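Sort the Small Stuff First

Every June I help at the Wenbridge craft swap, and every year the Halloween bin is the worst one. Purple spiders, little skulls and dark fake rocks all go in together the first week of November, and they come out the same way. I think small decorations should be sorted by kind before they are put away, even the cheap ones. The first step is to spread everything out flat.
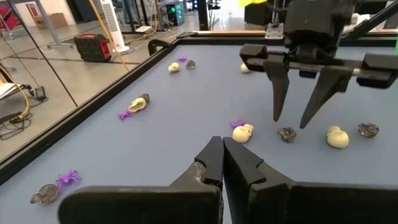
Milan Smits disagrees and has told me so more than once: it's a dollar's worth of plastic, and an hour of his evening is worth more than that.

Fair enough. But he spends the hour anyway, in October, digging for spiders at the bottom of a box. Legs catch on everything. The rocks are heavier than they look and sink. 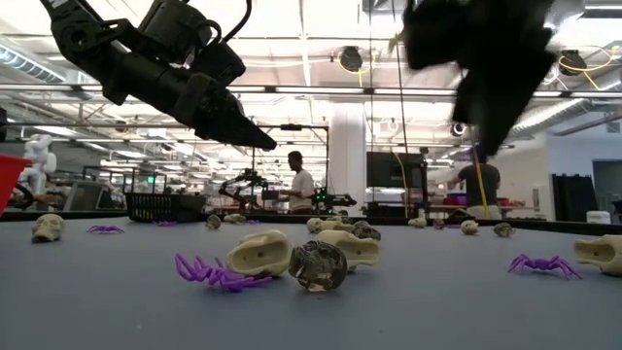 I don't sort by size either. A big spider and a tiny one are both spiders, and they can share a basket.

Color helps more than labels do. You can tell purple from cream across a room - a label you have to walk up to and read.

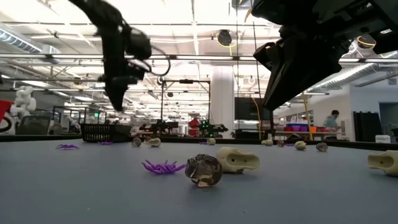 Sanne Van Dijk wrote in to ask about the odd pieces, the ones that don't belong to any pile, and whether they should just be thrown out.

I keep them until the end, then decide. Most turn out to fit somewhere. Open baskets are best for this, with a tray for the pale bits.

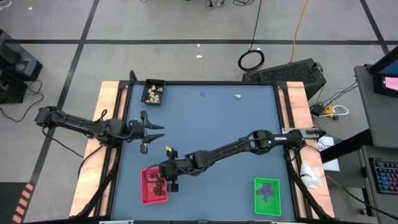

Lids can wait until the last piece is in. My own bin held 265 pieces last fall, and I was done before supper.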